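Rules for collecting hand-held gripper demos in people's homes?

Posted by Sabina Vondráček

I help run a small data collection project called Wondasden. We have people pick up, move and put down household items with a hand-held gripper that has a camera on it, and the recordings are used to train a robot arm to do the same. Most of our work is laundry: socks, t-shirts, towels, the usual. We started in November in our own office and have now moved to homes in Flarholm.

In the office we had no written rules. Two of us did all the recording and we knew each other's habits. Now there are 10 people recording and the results are all over the place. One person drags a sock out of a pile by the toe, another pinches it in the middle, another moves the shirts away with a free hand first. Some stop recording after a dropped item and some carry on. We have 341 recordings so far and I'm not sure how many of them can be used together.

I need to write a standard that fits on two pages. What I would like to know:

How strict should I be about how an item is picked up? Should failed grasps be kept or thrown out? What do we do about personal things in the room, such as photos, mail and screens? And is there a formal safety standard that applies when a person is holding the gripper and there is no powered arm at all?

I have looked at the general robot safety documents and most of what I read is about fences, stop buttons and speed limits. It doesn't seem to fit a person standing at a bed with a tool in one hand. Our insurer has asked for something in writing, so "use common sense" won't do.

Posted by Vlastimil Ďurica

I wrote the recording rules for a project at Probert and have had to rewrite them twice, so I can tell you what we ended up with. Treat the legal side as one person's experience and check it where you are.

On safety, you are right that the industrial robot documents are mostly written for powered machines. With a passive hand tool, what you need is closer to a normal workplace risk assessment. Ours is one page. It covers pinch points on the fingers, wrist strain, trip hazards, and what to do if the tool is dropped. We limit people to short sessions with a break between them, and anyone can stop without giving a reason. The wrist strain item matters most. These tools are not heavy but you hold them out in front of you at an odd angle, and people don't notice until the next day. Once you play the recordings back on a real arm, that is a separate activity and needs its own assessment. Keep the two documents apart or your insurer will mix them up. Ours did.

On how strict to be: fix the start and the end, and leave the middle fairly open. Our rule says the gripper begins open and clear of the items, and the recording ends when the item has been released and the gripper has moved away from it. Between those two points the person can choose their own grasp, with these limits:

No free hand in view. If the pile needs to be moved, move it with the gripper or do it before recording starts.

One item per grasp. If a second item comes along with it, put both down and mark the recording.

No grasping by a loose thread, a tag or a button.

Approach slowly enough that the fingertips can be seen the whole way in. A fast grab blurs the moment you most want.

Do not tidy the pile between recordings unless the sheet says to. A robot will meet untidy piles.

Socks need a line of their own. They fold over on themselves and the cuff often has a different pattern from the rest, so two people will disagree about which end is which. We say to take hold wherever there is enough fabric between the pads, lift straight up, and pause before moving sideways. The pause is there so that whoever labels the recording can see whether anything else is hanging on.
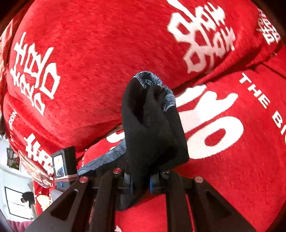 We also ask for a mix of backgrounds. Dark clothing on a dark bedspread is fine as long as it isn't all you have. Write down the light source too, lamp or window. It takes a moment and you will want it later.

Keep the failures. Mark them as failures and say which kind: missed, slipped, wrong item, two items. We threw away 200 failed recordings from our first round and then had to pay people to make new ones. Stopping after a drop should be the rule for everyone. A second try is a new recording.

On privacy, the camera on these grippers usually takes in a very wide view, much wider than people expect. You can be pointing it at a heap of shirts and still catch the wall and whatever is on it near the edges. So our rule covers the room as well as the work surface. Before starting, the person in charge checks for faces, framed pictures, mail, screens that are on, and packaging with a name or address. Take away what you can and cover the rest. Get written consent from every adult in the home, and let them ask for deletion later. Printed text on clothing we allow, unless it is a name, a school or an employer.

Last thing: put a version number on your two pages and store it with each recording. When the rules change, you'll know which recordings were made under which ones. For the 341 you already have, I would call them version zero and review a sample before deciding.

Posted by covberg_mike

We have 800 recordings and never wrote any rules. It was fine mostly. I would just show everyone the same video of somebody doing it properly and let them copy it. People don't read two pages.

Agree about the wrist thing though.

Posted by Sabina Vondráček

Thank you both. The start and end rule is what I was missing. I had been trying to describe the whole motion and it was getting longer every day. I'll do the two pages and a short video – the video can go out first and the pages can be what people sign.

One follow-up for Vlastimil. When you say to mark the recording if a second item comes along, does the person holding the gripper do that, or somebody else afterwards?

Posted by Vlastimil Ďurica

Both. The person says it out loud when the recording has stopped and a second person writes it on the sheet. If you are working alone, write it down before you start the next one. The person who labels the recordings checks it again later and their mark is the one that counts.

Last updated: April 2018

Related items
Cleaning gripper fingertip pads between homes
Consent form wording for recording in shared apartments
Do towels need a separate task sheet?
Risk assessment for playing back recordings on a small arm
How long should one recording session be?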